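Freezer bread, or how I stopped throwing away half a loaf every week

There are two of us in the house now and a loaf of bread does not care. It goes stale on its own schedule. For years I'd buy the big one from habit, we'd eat the first half, and the rest would sit in the bread box getting harder until I fed it to the compost and felt bad about it. So here's what I do these days (most of it picked up from other people, a little of it learned by ruining things).

Slice before you freeze. I know, I know, everybody says it. But I froze whole loaves for ages and then stood there sawing at them with a bread knife, which is a good way to lose a thumb. If it's a crusty loaf, let it cool all the way first, slice it, and put a scrap of parchment between every 2 slices so you can pull them apart later. Squeeze the air out of the bag as you go.

Write the date on the bag! Masking tape and a marker, stuck on before the bag gets cold, or the tape won't hold. I try to use everything within a month. It's still safe to eat after that but it starts tasting like the freezer, and no amount of butter fixes it.

Rolls and bagels I cut in half first, then put the halves back together and wrap them one at a time. They go straight into the toaster in the morning. Tortillas get the parchment treatment too, and so does flatbread. My neighbor Rukhsana Farooqui makes a big stack of parathas, half cooked, and freezes them flat on a cookie sheet before bagging them. Flat is the trick. Mine went in folded the first time and came out in pieces.

Now, soft steamed buns are a different animal. The microwave makes them chewy at the edges and then, five minutes later, like a hockey puck. If you have to use one, wrap the bun in a damp paper towel and go in short bursts. Steam is so much better, though. I put them in frozen, with plenty of space between them because they swell, and I leave them alone with the lid on until they're soft all the way through.

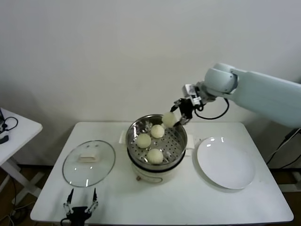
Three buns in the electric steamer, with room to spread.

When the time's up, tip the lid away from you and do it quickly, so the drips don't land on the buns and leave wet spots. A clean dish towel tied around the lid helps with that too, if your lid has a knob to tie it over. Keep the ends well away from anything hot.

For a whole crusty loaf that's gone a bit sad, run it under the faucet for a second (really!) and put it in the oven at 350 until the crust crackles when you press it. It'll be lovely for an hour or so and then it's worse than before, so only do this right before dinner.

And the ends nobody wants? They have their own bag in the freezer door. Once it's full I dry them out in a low oven and whiz them into crumbs. Bülent Karaca wrote in to tell me he fries his in olive oil with garlic and throws them over pasta, and I tried it last night and ate most of them out of the pan.

I still haven't worked out what to do with leftover cornbread. It crumbles no matter how I wrap it. If you've got a method, leave it in the comments, please, I have half a pan sitting on the counter.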